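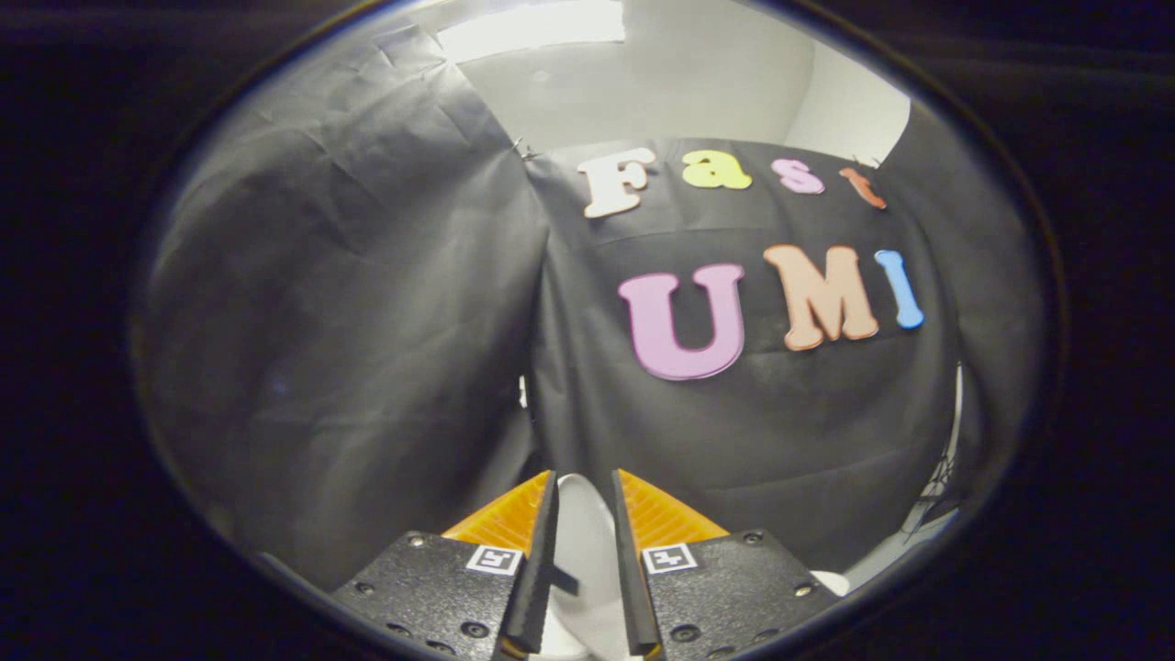

Sorensen, 2022-03-06

Ranance hand-held gripper, build guide
Section 2: Fabric enclosure and first view check

Do this section after the finger plates are screwed down and the camera is in its mount.

1. Hang the gray cloth on the left side of the enclosure. Folds are acceptable.

2. Hang the black fabric as the back wall. Clip it near the top-left corner with a small metal clip, where it meets the gray cloth.

3. Fix the foam letters to the upper part of the black fabric. Ours read "Fast UMI" - any large, bright lettering will do. Leave the lower part plain.

4. Hold the gripper level, pointing into the enclosure, and open the camera view.

5. Check that both square markers show in full, one on each black plate. If either is covered, loosen the plate screws 2 turns, shift the plate and retighten.

6. Check that both orange pads are visible and angle outward, left pad to the left, right pad to the right.

Note: The lens gives a circular view with a black border. Straight seams look bent toward the rim. Do not try to correct this by moving the camera.

Caution: Keep cables clear of the fingers before closing them.

7. Save the view as file 28 in the Nanach folder, then go to Section 3.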